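## 4. Teaching a two-handed task in Olevico

By now you have Olevico installed, both grippers paired and the head view showing up in the Sessions window. Now comes the fun part! In this section you record a batch of demonstrations, clean them up, and hand them to Grundesov, the planner that turns them into something a pair of arms can follow.

You don't need to write any code for this section. Keep the console open anyway — the messages are readable, and they will teach you a lot about what the software is thinking.

### 4.1 Create the task

1. In the left panel, click **Tasks > New**.
2. Give the task a short name made of a verb and a thing, such as `move-pouch` or `fill-cup`. The name ends up in every file, and long ones get tiresome fast.
3. Under **Hands**, choose **Both**. Olevico opens a stream for each gripper and one for the head view.
4. Set **Control rate** to 250 Hz. The head view runs at its own rate, and the recorder lines everything up afterward.
5. Click **Save**. The status dot next to the task name turns green when all streams are live.

> **Note:** If the dot stays yellow, one stream is late. Open **Tools > Clock check** and press **Sync**. A second press is sometimes needed after the computer has been asleep.

### 4.2 Set the home pose

Every episode starts and ends at home. Grundesov uses the home pose to cut the recording into episodes, so a steady one saves you a huge amount of trimming.

1. Hold the grippers near the front of the table with the jaws open and pointing at each other.
2. Press **H**. Hold still until you hear the tone.
3. Move away, come back, and watch the **Home distance** bar. It should drop into the green band without any fiddling.

If the bar hovers just outside the band, widen it with the **Tolerance** slider. Go easy on this one. A band that is too wide will split an episode in the middle whenever your hands happen to pass close to home.

### 4.3 Record

1. Press **Space** to arm the recorder.
2. Leave home and do the task at an easy pace.
3. Return to home and pause. The episode closes by itself and the counter goes up.
4. Repeat. Five good episodes are enough for a first preview, and it's worth looking at that preview before you record more.

Vary where you put things between episodes! Slide the target over a little, swap the hand that goes first, stir up the pile. The perception module, Stojanovska, learns much more from a mixed batch than from a long run of near copies.

**Caution:** Do not unplug a gripper cable while the recorder is armed. The open episode will be lost, and the index file may need a rebuild (see 4.6).

### 4.4 Check what Stojanovska sees

Clear containers are where this release really shines, and I'm delighted with how the new edge tracker came out. They are also where you should look most carefully, so please don't skip this step.

1. Open an episode and turn on **Overlay > Outlines**.
2. Scrub to the first moment, before either hand has left home.
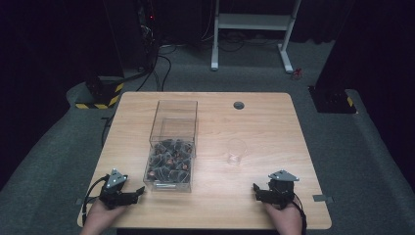 3. Look at the outlines on anything see-through. A small clear cup on a pale tabletop gives the tracker just a rim and a highlight to work with, and a box with overlapping clear walls can come back as two or three boxes.
4. If you get doubles, select them all and press **M** to merge. Olevico applies the merge to the whole episode.
5. If something is missed completely, draw a loop around it with the **Lasso** tool and press **Track forward**.

Dark items piled together often come back as one blob. Leave the blob alone. Grundesov only needs the item that leaves the pile, and Stojanovska picks it up once the jaws close on it.

### 4.5 Send the batch to the planner

1. Select your episodes and click **Send to Grundesov**.
2. Set **Plan steps** to 625. Longer tasks can go higher, at the cost of a slower preview.
3. Set **Smoothing** to 2. At 0 you will see every wobble of your wrists played back faithfully, and it's quite humbling.
4. Click **Preview**. Two ghost arms play the plan over the head view.
5. Watch for red segments. Red means the two arms come too close together. Click a segment to jump to the episode it came from, then drop that episode or trim it.

Previewing never moves real arms. Those are handled by Benico, the run-time controller, and it will refuse a plan that still has red in it.

### 4.6 Rebuilding the index

Close Olevico, open a terminal in the project folder, and run:

```
olevico index --rebuild
```

Episodes that were closed properly come back with their merges and trims intact. Anything left open is moved to `unsorted`, where you can play it but not plan from it.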